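Home | About Us | Neighborhoods | Events | Write for Us | Contact

About Pomare Street News

Hi, and welcome! I started this little site in February, at my kitchen counter, when half the storefronts on Pomare Street still had paper over the windows. I wanted to know which places were coming back, and I figured my neighbors did too. The first newsletter went to 30 people (most of them related to me). Now it goes to roughly 300, and I still get a kick out of every new sign-up!

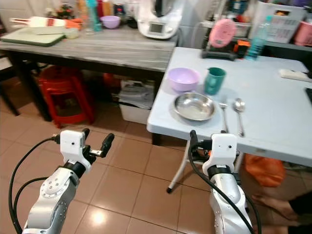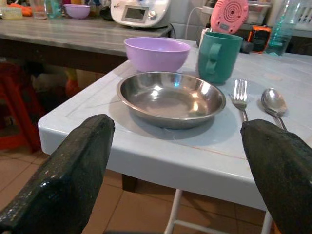 A home kitchen, and bowls on the table.

We cover the 3 blocks between Gukora Park and the old Flundura theater: reopenings, live music, street closings, who's hiring, where to get a late coffee. I write most of it myself, and readers send in the rest. We don't charge for listings and we don't take money for reviews. If I eat somewhere, I pay for my own lunch.

Got a tip, or did I get your hours wrong? Write to me and I'll fix it.

Print this page | E-mail this page

Recent items
Muller Bakery adds evening hours
Music returns to Gukora Park
Flundura theater: what we know so far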